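Residents' Services List — Golob House and Huvham Court
Last updated: December 19, 2025

To all members of the list,

The Residents' Services Office has received a number of messages about the clearing and packing of bedrooms before the winter works. One of them is quoted below, with the sender's permission and with the name removed, as it raises most of the points on which other members have written.

> I have the notice about the bedrooms on the second floor of Golob House
> and I am not clear on several things. It says that bedding must be bagged
> but does not say whether this means the sheets only or the pillows as
> well. Last time, in July, I put everything in black sacks and one of them
> was taken down with the rubbish. Are we to buy our own bags? I would also
> like to know whether the bedside tables have to be emptied, as mine is
> full and I have nowhere else to put the contents. Lastly, the notice
> gives a telephone extension, 1007, which rings without an answer in the
> afternoons.

The Office is grateful for this message and regrets the loss of the sack in July. The replies which follow apply to both buildings and replace the paragraph headed "Soft items" in the earlier notice.

Bedding. All bedding is to be bagged, including pillows, cushions and mattress covers. Sheets and pillowcases may share a bag. Pillows should have a bag to themselves, as they take up a good deal of space and are easily marked by other items. Duvets which will not fit may be folded and left on the mattress, where the contractor will cover them with a dust sheet.

Bags. Black sacks must not be used for anything that is to be kept. Clear bags are to be used throughout, so that the contents can be seen by anyone handling them. They may be collected from the front desk in either building, and three will be issued for each bedroom. Members who need more should ask at the desk. Bags left over from an earlier move may be used again if they are clean and have no splits along the seams. It is helpful to shake the bag out fully over a clear piece of floor before filling it, and to check the bottom corners, where small articles such as socks and earplugs are easily missed.

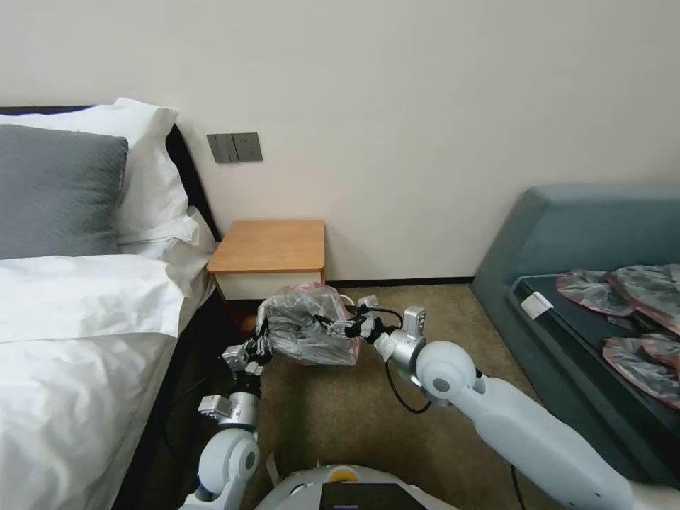

A crumpled clear plastic bag held up above the carpet, in front of the nightstand.

Labels. Each bag should carry a label with the room number and the building. The label is to be tied to the neck of the bag and not stuck to the side — adhesive labels came away from several bags during the works at Erov and the contents were returned to the wrong rooms. Labels and string are kept with the bags at the front desk.

Bedside tables. These need not be emptied completely. The top must be clear, and any lamp unplugged and placed inside the wardrobe. Drawers may be left full provided that they close properly and contain no liquids, medicines or valuables. The contractor will move each bedside table a short distance from the wall and put it back in the same position. Members who would prefer that a particular piece is not moved should say so in writing before the room is handed over.

Carpets. Bedroom carpets will remain in place and will be covered by the contractor. Members are asked to lift everything from the floor, including rugs, shoes and anything stored under the bed. Bags should be left on the mattress and not on the carpet.

Storage. A locked room at the Pultuvbridge annexe is available for bags which members do not wish to leave in their bedrooms. It can hold the contents of almost 23 bedrooms, and places will be given in the order in which requests are received. Items may be taken there by members themselves or left at the front desk for collection. A receipt will be given for each bag and must be shown when it is returned.

Telephone enquiries. Extension 1007 is answered in the mornings only. The notice should have made this plain and a corrected copy has been placed on the board in each entrance hall. Messages sent to this list are read throughout the working day, and a reply can normally be expected within two working days.

Members who have already packed in accordance with the earlier notice do not need to start again, unless they have used black sacks. In that case the contents should be moved into clear bags and labelled as set out here.

Residents' Services Office
Golob House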